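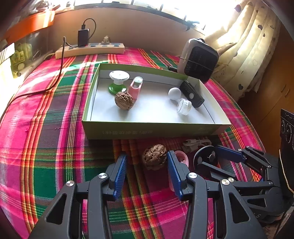 Sorting into the green and white tray, with one walnut still out on the plaid cloth.

Ukow household sorting, fault subset

This subset holds 73 episodes pulled from the main Ukow release after a fault in the gripper width signal. Video and pose are unaffected. Please don't mix these episodes with the main set for training.

What went wrong

The width encoder log froze at its last value while the fingers kept moving. Playback then shows the jaws opening or closing in the video with a flat line in the width column. Each freeze lasted up to 7 seconds, after which the reading jumped to the correct value in a single step. Trinidad Aguirre found it when a policy trained on the data began letting go of objects early.

The first affected episode is 3141. Nearly all the freezes fall in the February recordings made with firmware build Dralen. Bonifacio Goicoechea traced them to a full write buffer: the logger repeated the old sample and gave no warning. 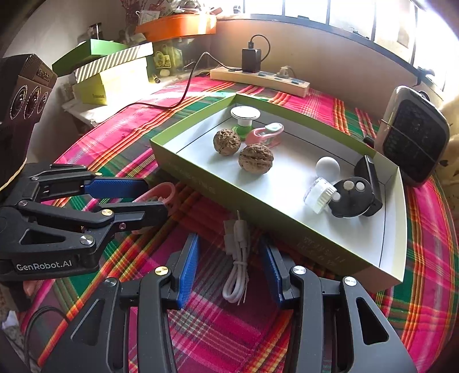

White cable on the cloth between open jaws, a second gripper to the left.

Files

episodes/ video, pose and width as recorded
flags.csv start and end of each freeze, per gripper
width_fixed/ width estimated again from the finger pads in the video

Left and right grippers are logged separately and may freeze at different times. Check both columns in flags.csv.

Known problems

The estimated width is poor when a finger pad is hidden behind an object or the other gripper. Those rows are marked -1. Freezes shorter than three samples are not flagged.

Report missed freezes to Trinidad with the episode number and gripper side.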